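February 2, 2021
Ekaette Garba

Hands, second go 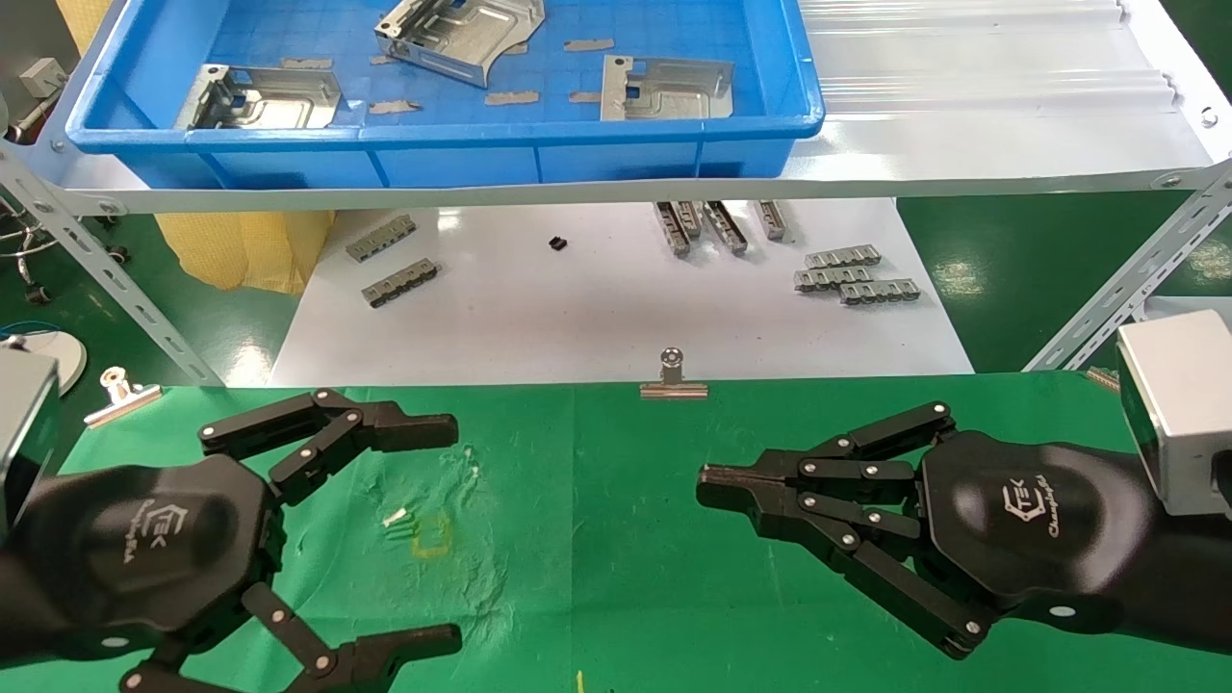
Bench diary

In early, coat stayed on till ten because the heating in the back bay is still sulking. Both hands on the arms now. Black ones, TEK on the palms, facing each other over the green mat like two people about to play cards. Last week was all the Groltora two-finger gripper so this is a big jump and I wanted the whole day for it. Got most of it.

Plan was simple. Same jobs as the Groltora had, same order, write down what happens, no fiddling in between. Fiddled in between. Of course.

Startup first. Left hand came up fine. Right hand threw a comms fault, cleared it, threw it again. Reseated the plug at the wrist, ok after that. Must ask Wenton if the plug is meant to have that much play in it. Don't want to find out halfway through a long run.

Then homing. They home slowly! Forgot this from the last lot. The Groltora just snaps shut, opens, done, and you're off. These go finger by finger and you stand there like a lemon. Timed it at 31 seconds for the pair. Not a disaster but every time there's a fault you pay it again, and there were a lot of faults before lunch.

Binder clips. Chung's idea, pick up a binder clip off the mat, because it's small and awkward and springy and we've got a drawer of them. Silver ones. Standing up they're easy enough, finger and thumb either side and up it comes. Lying flat is horrible. Fingertips are blunt, they ride up over the edge and push the thing along the mat. Eight tries on the flat one with the left hand, 2 good. Right hand I gave up counting because I'd changed the thumb angle halfway and the numbers would've been rubbish anyway. The two-finger did better on flat, I'm fairly sure, need to look back at last week's sheet. Which is at home. Typical.

Note for self: the thumb. If the thumb comes in first and waits, and the finger closes on to it, far better. If they both move together they meet in the wrong place and the part shoots out sideways. So sequence it. Dostness controller lets you put a delay per finger but the menu is buried and it forgets it when you power down. Wrote the delay on a bit of tape and stuck it to the monitor. That's our parameter management for now.

Tea. Rang Wenton about the plug, no answer, left message.

Brackets after that. The slotted ones, flat, grey. This is what the job is really about so I was a bit nervous. Stacked brackets are bad for everybody, gripper, hand, me. They overlap and catch in each others slots. The Groltora grabs two at once and has no idea it's done it. The hand can get a fingertip on the top one and sort of slide it off the pile, and I got quite excited about that, went and fetched Chung from next door to see. Then naturally it wouldn't do it. Did it again the minute he'd gone. Three clean slides in a row, then one where the whole pile came along.

I think it's worth something though. You can't slide and then grip with two fingers, not without letting go. With the hand you can hold one finger down on the stack and drag with another. Needs a proper test with more than my say so. Put it down for the October review if we're still going by then.

Rails were dull. Long things, pick in the middle, fine. Either gripper. The hand wraps round so they swing less when the arm moves, that's about it. Could run the arm a bit quicker with the hands on because of it, but the hands weigh more, so probably comes out even. Haven't done the sums.

Not happy with the view from the head camera when both hands come in close. They're big, the palms especially, and once they're over the mat they hide whatever they're about to pick. With the two-finger I hardly ever thought about it. Tried driving left hand only with the right pulled back, better. But half the point is using both. Chung wants wrist cameras. Chung always wants more cameras. He may have a point this time.. One on the left wrist to start, cheap one, see if it helps with the flat clips.

Also glare off the metal under the ceiling lights. Turned one row off. Then couldn't read my own notes.

Driving them is tiring. More than I expected. With the gripper you've got one thing to think about, open or shut. With these my own fingers want to do things the hand can't. I kept trying to pinch with the very tip and it doesn't have a very tip. Hand ached by three. Swapped with Chung for a bit and he was better than me on the clips straight off, annoying, then worse on brackets, less annoying.

Bits on the mat at the end, little white scraps. Must clear up properly between runs or someone will say the camera is finding parts that arent there.

Where I've got to. Groltora for anything that's just pick and put, quick and it doesn't sulk. Hands for the stacks, and anything that wants turning over (haven't tried turning over yet, that's tomorrow, or the day after if the plug goes again). Wenton will say run both, one on each arm. Gripper right, hand left. Said no to that last time because of the two lots of settings. Less sure now. The Dostness box can hold 7 profiles so it isn't really an excuse.

Things to do: tape over that plug. Bring last week's sheet back in. Find out if the fingertips come off, and if there's a thinner sort, or a grippy pad to go over them. Ask for the heating AGAIN.

Wenton rang back at twenty past five. The plug is meant to click. Mine has never clicked.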